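Too many lemons, what do I do with them?
2 min read

My mum's tree went berserk and I've been handed a huge bag of lemons. I'm on my own most nights and there's only so much fish I can eat! What keeps? I'd love something for the Carkach street stall too.
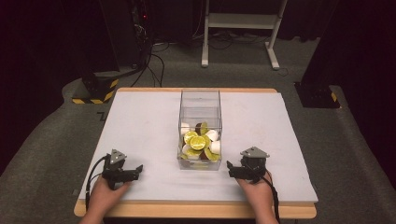
Gunix
Preserve them! Quarter 700 g of lemons, pack into a clean jar with plenty of salt — more than feels right — and top up with juice until they're covered. Leave for a month and use just the rind, rinsed. Brilliant in couscous.
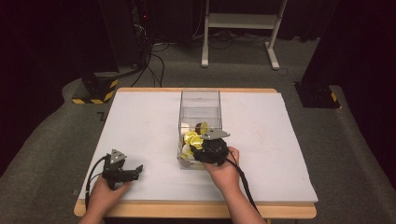

Tamuno
Lemon butter for the stall. 300 g sugar, four lemons, four eggs and a good lump of butter, stirred over a low heat till it coats the spoon. Fridge only, and use it within 2 weeks.

Ridura
freeze the juice in ice cube trays, done

14 shares · 3 comments

Does the salt need to be iodised?
No, plain cooking salt's fine.
Made the butter, ate half with a spoon, no regrets!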